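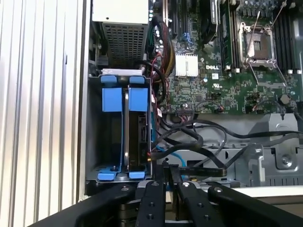 The inside of a Dell computer, with a hard drive in a blue carrier.

Print this page | E-mail this page

Why Do We Forget Things?
by Iraís Rosales

Your brain holds on to some things and lets others go. You may know every word of a song but forget what you ate for lunch in March. Forgetting is normal, and everyone does it.

The first step in remembering is paying attention. If you are thinking about a game when your dad tells you where he put the keys, the words may never get stored at all.

Next comes short-term memory. It holds a small amount for a short time. Try reading 469 once and looking away. You can probably say it back. Now have a friend talk to you about dogs for a minute and try again. It is harder.

Long-term memory can last for years. Things get there more easily when you repeat them, or when they matter to you. Sleep helps too.

Sometimes a memory is there but you can't reach it. A smell or a place can bring it back. That kind of help is called a cue.

To learn spelling words, study a few each day. Then cover the list and test yourself.

Shares: 50 | Comments: 3

Sanel: I tried it with 799 and my brother forgot it but I didn't

Quintana: what about dreams? I forget those really fast

Ms. K, Kerkwood: We read this in class. The dog part was popular.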